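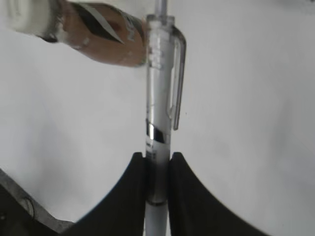 A clear retractable pen, the kind I use for the crossword and for my list of faults.

Review: Janssen folding kitchen table, white, after one winter

I bought this table in a small shop in Ruvcombe, because my old one was too wide for the new apartment. The price was 151 dollars and delivery was 19 more. I have used it every day and I want to write down what I think of it, also the small things.

The assembly took me one evening. There are 11 screws and the instruction sheet shows only ten of them, so I called the shop. Ute Lenz answered and she was very patient. The last screw goes under the hinge. She told me that the older Bratley model has the same hinge, and I could have bought spare parts for it too.

The surface is good. Coffee comes away with a damp cloth, also the next morning. Beet juice does not. I have one pink spot near the corner and I have tried lemon, baking soda and a cleaner from Grosteck. The cleaner helped a little.

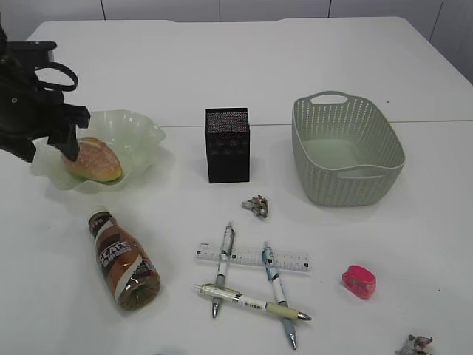
Bread roll in the green glass bowl, with the mesh pen holder nearby.

For two people the size is right. For four it is possible — if everybody keeps the elbows close. On Sunday we were four and the soup pot had to stay on the stove.

My biggest complaint is the folding leg. It makes a loud click when it locks, and in the first weeks I was never sure if it was locked or only almost. Now I push it with my foot and then pull once with the hand. The rubber feet are also too hard. They slide on my tiles, so I put felt under two of them and the table became a bit uneven. I have not solved this yet.

I give four stars of five. If you have children who lean on tables, please try the leg in the shop before you pay.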